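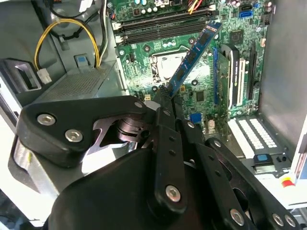 Drerwood Community Boards > Home & Garage > Old desktop, upgrade or tip?

magpie_shed
12th May, 7:52 pm
Hi all, I've got a Halix tower that's been the family computer for yonks and it's gone painfully slow. Opening the photos folder is a cup of tea job now. The shop on McPhee Street reckons it's not worth touching and wants to sell me a new one. My neighbour says whack more memory in and it'll be right. Who do I listen to? Mostly email, tax stuff and the kids' homework.

gumnut41
Your neighbour! Memory is the cheapest thing you can do to an old box. Check what the board takes first (should be in the manual, or look at the label on the stick that's already in there). I did my mum's last August and she's stopped ringing me about it, which I miss a little.

tinsnips
Disagree, sorry. If it's still got a spinning hard drive, that's your problem. You could fill every slot and it'd still crawl while it starts up. Put the money into a solid state drive.

gumnut41
Depends how much it's got now though. If it's only 2 gig, a new drive won't save it.

magpie_shed
Just looked, it says 4. And I can hear the drive grinding away so I'm guessing it's the spinning kind?

tinsnips
Yep. Drive first, then go to 12 if the board's happy with mixed sticks. Some aren't.

slowcooker_sal
I'd skip mixing and buy a matched pair. I had a Rekar kit next to the original stick and got random crashes for 7 weeks before I twigged. Pulled the old one and it's been good as gold since.

tinsnips
Mixed has always been fine for me, but fair enough.

bindi_and_co
Whatever you do, turn it off at the wall, touch some bare metal on the case and open both clips before you push the stick in. It takes more of a shove than you'd think. And back up your photos first!!

magpie_shed
Righto, backing up tonight. Leaning towards the drive plus a matched pair, if the colour of the sticks doesn't matter?

gumnut41
Nah, any colour. It's the notch that has to line up. Post the model number when you get a chance and I'll look up what it takes.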